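Gistdale Hotel Reviews

Version 2, last changed August 28, 2022

What it is

This repository contains short guest reviews of small hotels and guest houses, together with labels for the parts of the stay which the guest writes about. I made it for my own work on sorting reviews by subject, and later other people asked me for the files, so I cleaned them and put them here.

The reviews are in English. Many of the guests are not native speakers, as I am not, and I did not correct their grammar. If you need only polished text, this collection will probably disappoint you.

Where the reviews come from

The text was given to me by two booking offices, Jeltberg and Moriarty, with permission to share it for research. The guests agreed to this when they filled in the form after checkout. The Jeltberg part is older and its reviews are longer. The Moriarty part has mostly one or two sentences for each stay, and sometimes only a few words like "good bed, cold soup".

There are over 2,000 reviews in total. Of these, 1,000 are labeled by hand and the rest have no labels.

Files

labeled.csv: the reviews with labels
unlabeled.csv: the reviews without labels
labels.txt: the names of the labels and a short rule for each
split.txt: which review belongs to training and which to testing

All files are in UTF-8. The separator is a semicolon, because guests use a lot of commas.

Columns

id: a number, not connected to the booking
source: jeltberg or moriarty
stay_type: business, family, couple, alone, or empty
text: the review
labels: one or more label names with a space between them

Labels

There are 12 labels: breakfast, dinner, bed, bathroom, room_size, noise, staff, check_in, parking, transfer, price, and equipment. A review can have several of them. The label says only that the guest speaks about this subject. It does not say if the guest was happy.

The most difficult one was equipment. It covers things in the room which the guest can switch on, for example the kettle, the television, the radio or the hair dryer. Air conditioning also goes here, but when the guest complains that it was loud, please expect both equipment and noise.
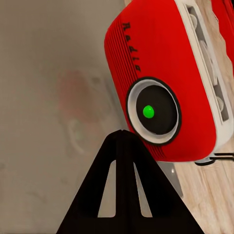
Wi-Fi is under equipment too. In version 1 it had its own label, and I removed it after I saw that I was using it in different ways in the two parts.

Known problems

In 8 reviews the text stops in the middle of a word. It was already so in the Moriarty export and I left them in.

The names of staff members were replaced with NAME. I did this with a script and then read the labeled part again, but in the unlabeled part some names may still be there. Please write to me if you find one.

The label check_in is sometimes missing when the guest writes only about waiting for the key.

Loading

The script load.py reads all files and prints the size of each part. It was tested with the Nadent reader and with plain Python. If the accents look wrong, check the encoding setting first.

License

Free for research and teaching. For commercial use, please ask before.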